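How to Wash and Re-Fluff a Winter Coat at Home
Updated Oct 6, 2026

I put off washing my big winter coat for longer than I'd like to admit. It went to the cleaners once, came back smelling like a new shower curtain, and after that I just hung it up every spring and hoped for the best. Then one February my neighbor Danylo Ivanyshyn, who used to run the laundry at a small ski lodge, told me he washed his own parkas in a regular machine and had done it for years. He walked me through it over the fence (we were both freezing, and he was very patient with my questions), and I've done ours that way ever since.

This works for most padded coats with a polyester fill, and for a good many down coats too. It won't work for wool, leather, suede or anything with real fur on the hood, so please leave those to somebody with the right equipment!

What you'll need

A front-loading washer, or a top-loader without the post in the middle
A mild liquid detergent, or down wash if your coat is filled with down
An old soft toothbrush
A little dish soap
3 clean tennis balls
A lint roller
A free afternoon, because the drying takes ages

Read the label first

I know, I know. But find the tag, usually along the left side seam on the inside, and look for the little washtub. A number or dots inside the tub tell you how warm the water can be. A tub with an X through it means the coat shouldn't be washed at all, and then you can stop reading and go make yourself a cup of coffee. Check the square with the circle in it as well, which is the dryer symbol. My old Vuvdale parka says low heat only, and my husband's Hastex says no dryer whatsoever, so his gets done on a rack and takes up the spare bathroom for the better part of a weekend.

Empty it out and close it up

Go through every pocket, including the silly one on the sleeve that's only big enough for a lift ticket. I once washed a lip balm and I'm still finding traces of it. Take off the belt, the hood if it snaps off, and any trim. Then zip the main zipper all the way up, close the snaps, and fasten any hook-and-loop tabs so they don't chew on the fabric. Turn the coat inside out last.

Treat the grubby spots

The collar, the cuffs and the edges of the pockets are where the dirt really lives. Wet them with lukewarm water, put on a drop of dish soap (truly a drop, it foams up like crazy), and work it in with the toothbrush in small circles. Give it ten minutes or so to sit. If there's a salt line along the hem from leaning on the car, a cloth dipped in plain warm water will usually lift it before you do anything fancier.

Into the wash

Wash the coat alone. It's tempting to throw in a scarf or two, but the coat needs the whole drum to move around in. Choose the gentle cycle and cool water, and use half as much detergent as you'd use for a full load. Soap that stays behind makes the filling clump, so I always run 2 rinses, and if the water still looks cloudy after that I run one more. Keep the spin on low.

When it comes out it'll look dreadful, all flat and lumpy, and much heavier than you'd expect. Don't panic. Lift it with both arms underneath, the way you'd lift a sleepy toddler, so the wet filling doesn't pull at the stitching.

Drying

If your label allows the dryer, put the coat in on low with the tennis balls. Every half hour, take it out, give it a good shake, and pull apart any lumps you feel with your fingers. Mine needs three hours, and a down coat may want longer. The racket is terrible, so pick a time when no one's napping.

For rack drying, lay the coat flat on a towel, turn it over whenever you walk by, and pat it all over with your open hands. A fan pointed across it helps a lot.

Check it before you put it away

Once you think the coat is done, spread it out on the bed and go over it in good light. Feel along the seams and any gathered places, where the fabric doubles up and holds on to damp. Squeeze the hem too. If it feels cool to the touch, it's probably not dry yet and should go back for another round.

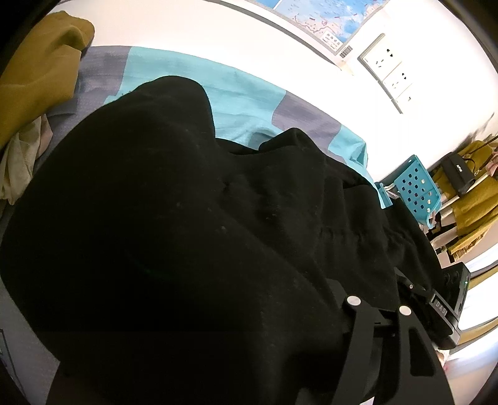 Black fabric shows every speck of lint, so keep the roller handy.

Dark coats do pick up fuzz, from the towels mostly, at least in our house. Roll in one direction, starting at the shoulders, and go lightly over any puckered stitching so you don't snag it. For wrinkles, hang the coat in the bathroom while somebody takes a hot shower. I wouldn't iron anything padded.

Storing it for the summer

Use a wide hanger and a cotton garment bag, or an old pillowcase with a hole snipped in the closed end for the hook. Vacuum bags save a lot of room, but they squash the filling, and a down coat may never puff back up quite the way it was.

A reader's question

Emerson Pimentel wrote to ask whether fabric softener is all right if the coat feels stiff afterward. I'd skip it. It leaves a coating that can weigh down the fill and spoil the water-resistant finish. Try one more plain rinse and another turn in the dryer, if the label allows it, and see how the coat feels the next morning.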